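Covwood Mat-Side Scoring Kit
Set-up guide, section 4: Setting up the scorer's table

Read this before the first bout. The leaflet in the box says the kit is ready in minutes. It may be, if you have done it before and the hall has a socket near the mat. Allow half an hour the first time.

What you need
Scoring unit and power lead
Two corner lamps (red and green) with cables
Hand buzzer
Spare fuse
A stopwatch and a paper bout sheet, whatever anyone tells you about the memory

4.1 Placing the table

1. Stand the table well back from the edge of the mat, facing the referee's starting position. Follow your league's rule on the distance if it has one. Wrestlers do come off the mat, and they come off it sideways.

2. Check that the table doesn't rock. The unit has rubber feet which are supposed to cope with an uneven floor. They don't do much on a sprung one, so fold a bit of card under the short leg.

3. Put the unit in the middle with its display towards the mat. Leave room on the left for the bout sheet.
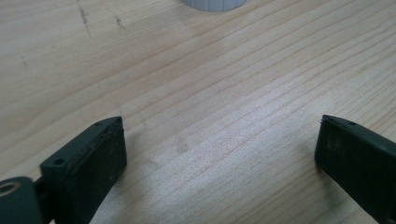 4. Run both lamp cables off the back of the table and tape them to the floor along their whole length. A strip at each end won't do.

CAUTION: Never run a cable under the mat. It makes a ridge, and the plug will be pulled out in the first takedown near it.

4.2 Switching on

5. Plug in the lamps before the power. If you do it the other way round the unit may not find them, and will show Error 9. Switch off, count to ten and start again.

6. Hold the green button until the display shows four zeros. The older Zivix units show dashes first. That is normal.

7. Press RED +1, then GREEN +1. Each lamp should flash once. If the wrong lamp flashes, swap the plugs at the back. There is a menu setting that claims to swap them for you, but it goes back to the old setting when the power goes off.

8. Set the period length. The unit comes set to two minutes, which may not suit your age group. It holds up to 17 saved settings - we have never met a club that used more than three.

NOTE: The sales sheet gives the memory as 2000 bouts. We have not tested this and would not lean on it. Write every score on paper as it is given, and have both coaches look at the sheet before the teams leave.

4.3 Testing the buzzer

9. Run a ten-second period and let it finish. The buzzer should be heard on the far side of the mat with people talking. In a full hall it often isn't, so agree a back-up with the referee. A rolled towel thrown on to the mat has worked for years.

10. Check the clock against your stopwatch over one full period. If they differ by more than a second, use the stopwatch and send the unit back.

CAUTION: Don't fit the Ollow wireless buzzer during a dual meet. It can be set off by a second unit on the next mat, and the display gives no sign of which one sent the signal.

Changes to this section: steps 5 and 10 rewritten by Apolinar Ledesma, Oct 29, 2018. For faults not listed here see section 7.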